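Bread basket, finally

I stopped at the Prurnari outlet in May for dish towels and came home with a wicker basket too. We had been putting rolls on a dinner plate for years, and they slid off every time someone passed it.
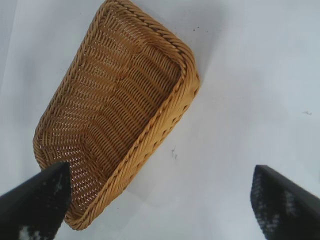

The new basket, before any rolls went in.

It's a shallow one with rounded corners and a braided rim. I paid 16 dollars. The weave has small gaps, so crumbs will get through, and I plan to line it with one of the towels.

The other one I looked at was 24 dollars and had a lid. I didn't want a lid. If the rolls don't work out, it can hold the mail by the back door. Next up is the drawer under the toaster, where all the twist ties live.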